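Chapter 7
Good Practice for Hand-Held Gripper Demonstrations

7.1 Scope of the chapter

Chapter 6 dealt with rules that apply to powered arms behind a guard. The present chapter deals with demonstration work, in which a person carries the grippers and the arm is absent. The hazards are smaller, and for that reason they are often left out of site rules altogether. The faults that result tend to appear later, in the recordings, when the operator has gone home and the room has been rearranged.

The text follows the Trallevmont working rules, drafted by Theano Vasilakis and Heino Rebane and issued on 5 Apr 2018. Clause numbers in brackets refer to that document. Where the later Jamen rules differ, the difference is given in the exercises.

7.2 Terms used

Operator: the person holding the grippers.
Observer: a second person, who may stop the work at any time but does not handle objects.
Rest pose: the posture in which every take begins and ends.
Take: one unbroken recording, from rest pose to rest pose.
Marker: a square black-and-white pattern fixed to a gripper, from which its position and angle are computed.

The word "session" is avoided in the rules. Politis (Drolla notes, part 2) uses it for a day's work, while other authors use it for a single take.

7.3 The rest pose

The operator stands with feet together, arms straight down at the sides and one gripper in each hand, fingers pointing to the floor (clause 4.1). The pose is held for 2 seconds before the first movement. Marker panels must not be covered by clothing — loose sleeves are permitted if they end above the elbow.
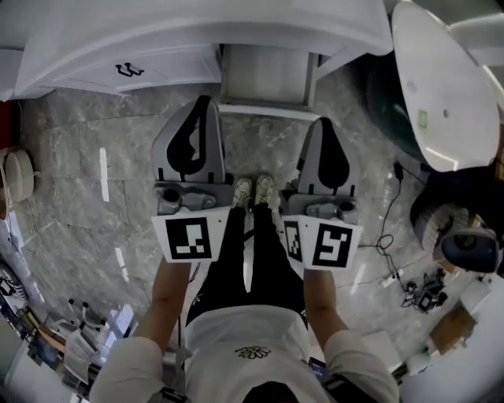 7.4 Floor and footwear

Closed, flat shoes are required (clause 5.2). Cables are to be routed outside the standing area and taped where they cross a walkway. Stools and boxes may stay in the room, provided that the operator can take one full step in any direction without contact. Polished floors need a further check: a reflected lamp can reduce the contrast of a marker seen against it, and lamps should be moved or shaded before the first take.

7.5 Limits on working time

A single take should not exceed 100 seconds. After 30 minutes of work the operator puts both grippers down and rests the hands. The observer keeps the time. An operator who reports pain in the wrist or thumb stops for the day, and the report is entered in the log (clause 6.3).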